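Workshop Notes > Packing and Shipping > Setting Up a Small Packing Table

Setting Up a Small Packing Table with Baskets

By Sota Sekiguchi
August

These instructions cover a packing table used by one person, a few hours at a time, in a room that has other uses. The table I set up for Mututberg, a mail-order seed business, sends out 46 parcels in a normal week and almost 200 in the spring. The same layout handles both. Only the stock of cartons changes.

Before you start

Clear the table completely and wipe it down. A smooth top is best. Cartons slide across it without catching, and tape stuck down by mistake peels off clean. If the top is glossy, check it under the lights you will be working with. A strong reflection beside your hands makes clear tape hard to see, and the end of the roll harder still. Move the lamp or turn the table a quarter.

You will need:

Two baskets with rigid sides
Packing tape, 2 inches wide
Scissors or a safety cutter
A marker
Labels
A folded towel or piece of felt

Step 1. Choose the baskets

Pick baskets that stand flat and hold their shape when empty. Woven ones are fine if the weave is tight. An open weave lets the marker through, and scissor points catch in it. The inside floor should be at least twice the width of a roll of tape in each direction, so that the roll can lie flat and still be gripped from the side.

Use two different colors, or two different shades. After the first day you will reach for the color and stop reading anything written on the basket. At Mututberg the darker one is for tape and the lighter one is for paper goods.

Step 2. Place them

Sit or stand at the table in your packing position and put both forearms flat. The tape basket goes just past the fingertips of the hand that pulls tape. The second basket goes beside it, farther out, as you touch it once per parcel and the tape several times. Keep both to one side. The carton needs the middle of the table, and a basket on each side turns every large carton into a rearrangement.

Leave a hand's width between the rim and the table edge. A sleeve will find anything closer than that.

Step 3. Load the tape basket

One roll in use, nothing under it. Spare rolls belong on a shelf. With three rolls in the basket you will end up with three started rolls and three lost ends. 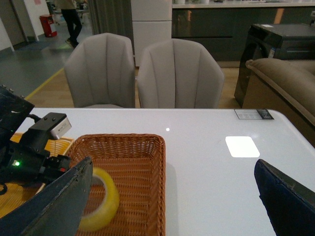
Fold the loose end of the tape back on itself by half an inch before the roll goes back in the basket. Do this every time. On clear tape the fold is the only part you can find by feel, and hunting for an end with a fingernail splits the tape lengthwise.

Yousafzai wrote in after the first version of this page to say that the fold wastes tape, and that a matchstick laid under the end does the same job and can be reused. At 2,000 parcels a year, the note went on, the half inches add up to more than a roll.

The arithmetic is correct. I still fold. The matchstick falls out when the roll is dropped into a basket from any height, and then it is in the carton. If you set the roll down gently, use the matchstick.

Step 4. Load the second basket

Labels, packing slips and the marker. Stand the slips on their long edge, against the side nearest you, with the printed face toward you. If they slump, cut a piece of carton to the inside width of the basket and wedge it behind them. Put the marker in cap down.

Loose label cards should not be left on the tabletop. They are thin, they lie flush, and on a smooth surface you cannot lift one without sliding it to the edge. They also travel under cartons and leave the building that way.

Step 5. Test the layout

Pack ten parcels without changing anything. Time the whole run, then move whichever basket annoyed you and run ten more. My first layout took 109 seconds per parcel with the tape basket on the far side of the carton. I did not keep a figure for the second run, but I finished it before the kettle boiled, and I had not managed that before.

Stanport cartons, the flat kind with the tuck flap, need tape on the bottom seam only. Vurnero cartons need both seams and a strip around the girth — allow an extra arm movement and check that the basket rim is clear of your elbow.

Step 6. Closing down

Fold the tape end. Return the scissors to the tape basket, points down on the felt. Lift both baskets off by the base, since woven rims loosen if they carry the weight. Wipe the table while it is bare.

Check the weave for trapped scraps of tape once a month. Tweezers work. Pulling by hand brings strands out with the tape.

Contact: packing desk, Workshop Notes | Copyright Workshop Notes | Back to top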